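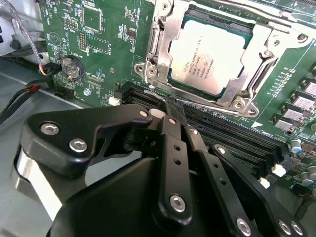 O mercado do servidor usado, visto por quem desconfia dele

Vesela Vlachou recebe-me às quatro da tarde e não oferece café. Tem a bancada ocupada e diz que prefere falar de pé. Há anos que avalia equipamento informático em segunda mão para pequenas empresas, por conta própria, e ganhou fama de estragar negócios. "Chamam-me quando já pagaram o sinal", diz. "Depois ficam zangados comigo por eu lhes dizer o que compraram."

Fui ter com ela por causa da moda dos servidores recondicionados. A Kiltutport, que vende lotes retirados de centros de dados, anuncia máquinas com Xeon "testados e certificados" a preços que fazem qualquer gerente de escritório pegar no telefone. Vlachou encolhe os ombros ao ouvir a palavra certificados.

"Certificados por quem? Pedi o relatório de um lote e mandaram-me uma folha com um visto verde em cada linha. Que teste foi, quanto tempo durou, com que memória montada? Nada. Um visto verde também eu sei fazer."

O lote era de 81 máquinas e acabou numa transportadora de Pesville, que pagou 2.420 euros por cada uma das mais caras. Ela não diz quantas deram problemas, porque o cliente lhe pediu reserva, mas conta que passou boa parte de março a abrir caixas.

Pergunto-lhe se o processador não é, de todas as peças, a que menos se estraga. Concorda, com má vontade. "O processador em si, sim. É raro aparecer um morto. O que aparece é o resto: um socket com contactos tortos, uma placa que só reconhece metade da memória. E isso o anúncio não diz, porque o anúncio fala do Xeon. Toda a gente olha para o nome gravado na tampa metálica e fica descansada."

Num socket deste género, explica, os contactos estão do lado da placa e o processador assenta por cima, apertado por uma armação de metal. Basta pousá-lo torto, ou deixá-lo cair de um canto, para dobrar uns quantos. À vista desarmada, com a luz de frente, pode não se notar nada.

"Incline a luz", insiste. "Os contactos devem brilhar todos da mesma maneira. Se houver uma mancha no padrão, pare e vá buscar a lupa. E não deixe ninguém dizer-lhe que é pó."

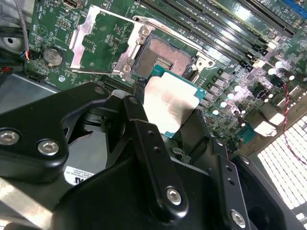 A desconfiança dela não poupa os técnicos. Diz que já viu gente com vinte anos de ofício pousar um processador com a face de baixo contra a bancada, ou passar-lhe o polegar para limpar. Segura-se pelas bordas, sempre, e desce-se a direito. Se for preciso fazer força com a mão, alguma coisa está mal orientada. A força que existe é a da alavanca, e essa assusta quem monta pela primeira vez, admite.

Eyerusalem Tamiru, que trabalhou com ela na Jararum antes de passar para as compras de uma cadeia de clínicas, entra na conversa pelo telefone e discorda de quase tudo. "A Vesela parte do princípio de que toda a gente mente. Eu compro recondicionado há muito tempo e corre bem. Peço garantia de dois anos, exijo fotografias do socket aberto e devolvo o que não presta. Novo também avaria."

Vlachou ouve em alta voz, de braços cruzados. "Fotografias do socket de qual máquina?", pergunta. Do outro lado há uma pausa curta. Tamiru responde que pede o número de série ao lado, e que não é ingénua. Discutem isto durante uns minutos e percebo que já o fizeram muitas vezes.

Do argumento ambiental, Vlachou também não se deixa convencer facilmente. A Tillman, concorrente da Kiltutport, põe uma folhinha em todos os anúncios e fala de segunda vida. "Um servidor antigo a trabalhar dia e noite para guardar as faturas de um escritório pequeno? Façam-me as contas à eletricidade e depois falamos da folhinha." Tem as dela feitas? Só para dois clientes, reconhece, e num deles compensava comprar usado. Não parece contente por mo dizer.

E se alguém quiser comprar na mesma? Recomenda quatro coisas, ditas depressa: ver a máquina aberta antes de pagar, tirar o processador e olhar para os contactos, encher todas as ranhuras de memória e deixá-la em carga uma noite inteira. Se o vendedor não deixar tirar o processador, vai-se embora.

"Dizem sempre que anula a garantia. Então que o tirem eles, comigo a ver."

Tamiru, ainda em linha, diz que nessa parte está de acordo.

Este site utiliza cookies para melhorar a sua experiência de navegação. Ao continuar, aceita a nossa política de cookies. Aceitar | Gerir preferências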